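Okay, long thread about the afternoon our right hand wouldn't let up, and what we changed after. Grab a coffee, I tend to ramble.

Some background for new folks: we've been teaching the two-armed setup at Bresex to make a plain breakfast. Toast first. Bread looks easy until you ask a machine to be gentle with it - it squashes, it tears, and it leaves crumbs in every joint you own.

We were 16 runs into the session, a little before 4 p.m., when the right arm came down on a slice and the force reading just froze. The controller thought it was barely touching, so it kept asking for more. 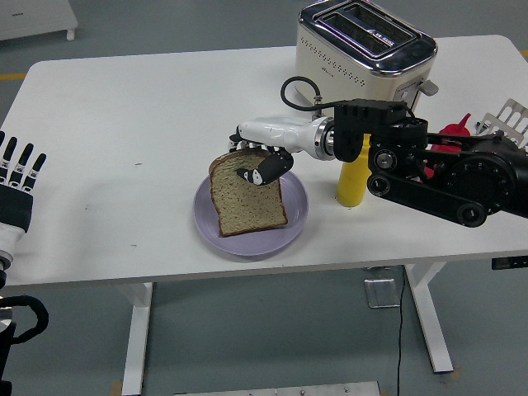

Right hand on the bread, toaster waiting at the back of the table.

Wagner Teixeira was on the stop button and hit it fast, bless him. The log says 7 seconds passed between the frozen reading and the stop. Seven seconds is a very long time if that's your wrist and not a slice of whole grain.

And our software limit did nothing! It was watching the same reading that had frozen, so as far as it knew all was well. I wrote that limit, so that one's on me, and I've been chewing on it ever since.

We spent the evening wiggling connectors and found it at last: a plug that had worked itself slightly loose and dropped out whenever the wrist turned far enough. Three of us had looked right at it that morning (yes, me included).

So, changes. If the force value doesn't move at all for 50 milliseconds while the arm is moving, everything halts. Motor current gets its own separate limit now. And the plugs get a tug test before every session, written on the sheet, with initials.

We've done nearly a week of runs since then and the new halt has tripped twice, both times over a slow network message. Annoying, but I'll take it. Wagner wants to loosen the timing a bit and I'm still saying no. Ask me again in July.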